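Ragab Household Furniture Vocabulary
Data card, release 2 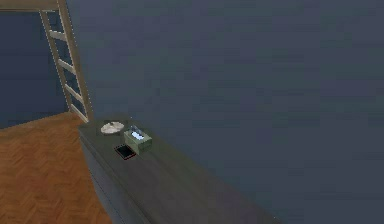 The Ragab vocabulary is a list of everyday English names for household furniture, prepared for translators and for staff who write home inventories. It holds 2210 entries, each with a preferred term, a short definition and any accepted variants. Terms are chosen by form and height before use, so a long, low piece with a broad flat top, such as the grey-green one shown, is entered under "cabinet, low". Colour and finish are recorded as separate fields and do not affect the choice of term.

Source
Entries were gathered from inventories supplied by Wamano and checked by Sobia Khattak and Adel Helmy. Regional words are kept as variants where two or more inventories use them.

Format
One plain text file, UTF-8, with fields separated by tabs. Empty fields are left blank.

Known limits
Garden and office furniture are not covered. There are 49 entries still marked "under review"; their definitions may change in the next release.

Maintenance
Corrections should be sent to Khadija Bouazza, quoting the entry number. Changes are published each April.

Last revised: November 9, 2021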